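4.2 Handling of thin and flexible parts

The Nastden gripper kit, sold by Cedcombe, was tested on wire, cable and small household props. Figure 5 shows work from the trials.

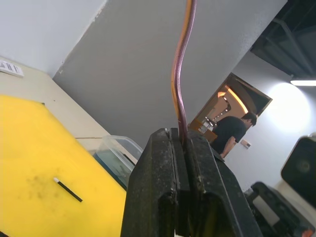
Grip force stayed at the factory setting throughout. The operator, Sorcha Galbraith, logged 1669 grasps, almost all of them on the yellow work surface.

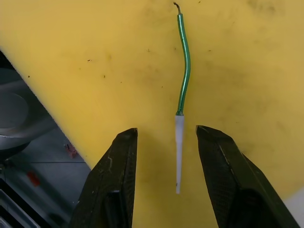
Finger pads were replaced after nine sessions. The kit ships with one spare set, and further sets are ordered separately.
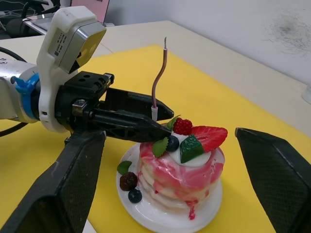
Figure 5. Trials with the Nastden kit: cable, insulated wire, candle and toy cake.

4.3 Setup time

Setup followed the printed guide.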